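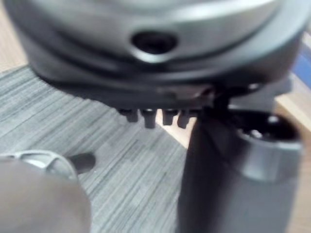
A customer from Oltivlow wrote to us last August that she had put off learning to swim for so long that she had stopped mentioning it, and that she picked our school because the beginner page said the water only came up to her ribs. She asked whether other people started that late. They do. More than half of our adult beginners have never put their face in the water before the first lesson.

About Pusell Swim School

Pusell Swim School teaches adults and children in Grorketcombe and Oltivlow. We opened with one rented lane at the Grorketcombe pool and a class of five. We now teach at both pools, and the Grorketcombe location has its own shallow teaching pool next to the main one.

What we teach

Adult beginners meet twice a week for six weeks. The first two lessons are spent standing, breathing out underwater and floating with a hand under the back. Strokes come after that. Some people finish the course swimming a full length of the pool and some need to take it again, and the second time costs 50 dollars less.

Children start at age 5. Groups are kept to 6 swimmers with one instructor in the water. Parents can watch from the benches on the long side. Please stay off the deck itself during class.

We also run the Toma program, a stroke class for people who can already swim but get tired quickly. Most of it is breathing and kicking drills. It is offered at Grorketcombe only, in the evening.

Our instructors

All instructors hold current lifeguard and first aid certificates and spend 24 hours assisting in classes before they teach one alone. We try to keep the same instructor with a group for the whole course. When that can't be done we tell you by phone the day before.

Practical matters

Bring a towel, a suit and a lock for the locker. Goggles are optional for the first week and we have a few pairs to lend. Swim caps are required at Oltivlow - this is the pool's rule and applies to short hair too. Street shoes come off at the blue line.

Missed lessons can be made up in another group at the same level if there is a space. We don't refund single lessons. If you have to drop out before the second week, we will move your full payment to a later course.

Registration for the next session is open at the front desk of either pool. Forms can be mailed in, but places are held only when the deposit arrives.

Page last updated 6 Feb 2005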